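Gullow Worktop and Small-Item Storage Project
Progress report to the Rirnum Fund, second period

Work in this period covered the shared counters at the Vullstead site: the speckled worktops, the storage baskets kept on them, and the small items that collect there between sessions. The item register was opened in January and now holds 1092 entries. Of these, 269 have been given a fixed storage position. The remainder are held by category only.

1. Surfaces

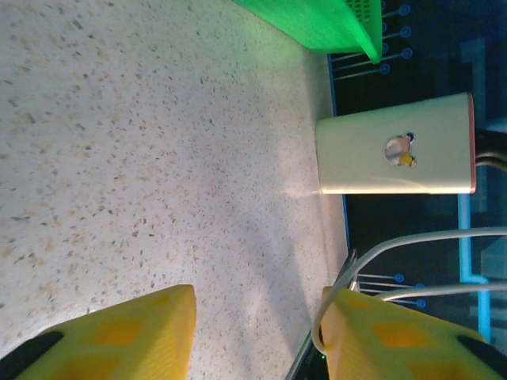
Surface clearing is carried out before any sorting begins. Items with cables are handled last and stay on the counter until a position near an outlet has been assigned. A small white box with a cartoon sticker on its face and black cables at one end falls in this group. Stickers are left in place and entered in the register as identifying marks. Cable length is recorded for each item, and 33 cabled items are still waiting for a position.

2. Baskets and holders

The change from closed bins to open baskets was approved at the last review. Closed bins were slow to check and were often filled past the rim.
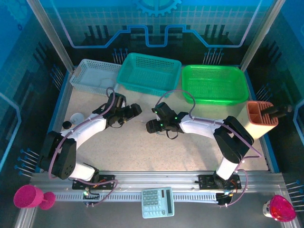 Basket color is the main sorting key and replaces the printed labels used in the first period. The current row along the back of the tabletop is white, teal-blue and green, with the green basket the largest. The white one holds a small crumpled item, which will be registered under soft goods. Upright items go in a slotted holder, and the orange-and-cream unit is the type proposed for the other counters. Calculators and similar desk items have no category of their own yet. Farahani has quoted for more baskets in the same colors, with delivery in 2 lots.

3. Small loose parts

Caps, knobs, short wires and hooks take more time per item than any other group. A shallow tray with a lid is on order.

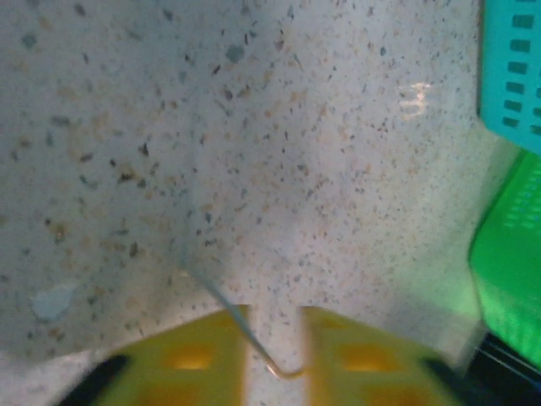 How will small parts be stored when their original item can't be identified?

They will go into a single tray for unmatched parts, with the date and counter entered in the register. Parts unclaimed at the end of the next period will be sent for recycling.

4. Next period

Remaining work is the assignment of positions for cabled items, a revised category list, and a second count of the register. Spending is within the approved budget, and no change to the schedule is requested.

Contact: Gullow project office, Vullstead | © Gullow | Back to top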